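Notebook – Urkoswood bench
29/02/2020

Second pass at the walnut ink. The first batch (written up a few pages back) went on the page a weak tea color and never darkened, so I started over with the husks Uriel Ventura brought in from Stultetholm. They had been drying in his garage since the fall and were nearly black, with very little green left.

Soaked 514 g of husk overnight in rainwater from the barrel, enough to cover. Simmered it this morning in the enamel pot, lid off. I kept it at 80 C as best I could on the small hotplate, which overshoots badly on the way up. If you use that hotplate, set it low and come up slowly. The dial reading means very little.

Strained twice, first through the wire sieve and then through an old pillowcase. The pillowcase took forever and I ended up squeezing it by hand. Gloves next time. My fingers are brown and soap does nothing.

After straining I reduced the liquor to half. Test strokes every so often on the cotton paper, dip pen, same nib each time (the Manríquez one with the bent tine, because it is the only one I don't mind ruining). Early strokes were a pale tan. Later ones are a proper brown with a darker edge where the ink pools at the end of a stroke. Drying is slow on the cotton paper and quicker on the cheap sketch pad, but the sketch pad feathers so much that I stopped using it for comparison.

Split the batch into two jars, labeled A and B. A is plain. B has iron sulfate, a small pinch dissolved in warm water before adding. B went gray-brown in the jar right away and the strokes dry close to black. I like A better as a color. Zyanya Ledesma wants B for the ledger pages she is copying for the Clurkgate show, and she is probably right that A would look washed out from a few feet away. 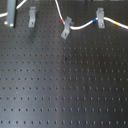 Gum arabic: added to both as a thick syrup, a teaspoon to a jar, stirred until there were no strings. Before the gum, A ran off the nib in blobs. After it, I could get through a full line of writing without a blot. B was still a bit thin, so it got another half teaspoon. I would not go past that. The last time I overdid the gum the ink stayed tacky for days and stuck to the facing page.

Mold is the thing to watch. The old notes say a clove in the jar is enough. I have my doubts, as the jar from last year had a clove in it and grew a skin anyway. This time A has the clove and B has a splash of rubbing alcohol. Not a fair comparison with the iron in there too, I know. If someone wants to do it properly there is leftover unthickened liquor in the fridge, bottom shelf, masking tape label. Please don't drink it.

Light test: cut two strips from the same sheet, one stroke of each ink on both. One strip is taped to the south window, the other is in the back of this notebook. Will pull the window strip in May and compare. Oak gall strip from the last round is still up there beside it – leave it alone.

Cost, for the shared sheet: husks free, iron sulfate from the existing tub, gum arabic is nearly out and I have put it on the order list under item 1514. Get the lump form again. The powder clumps and I wasted most of the last bag.

To do
Check pH of B. The iron may be hard on the paper over time and Zyanya should know before she starts.
Ask Uriel if there are more husks, and whether any are from a different tree.
Wash the pillowcase separately or throw it out.
Try A with a brush. The nib may be making it look lighter than it is.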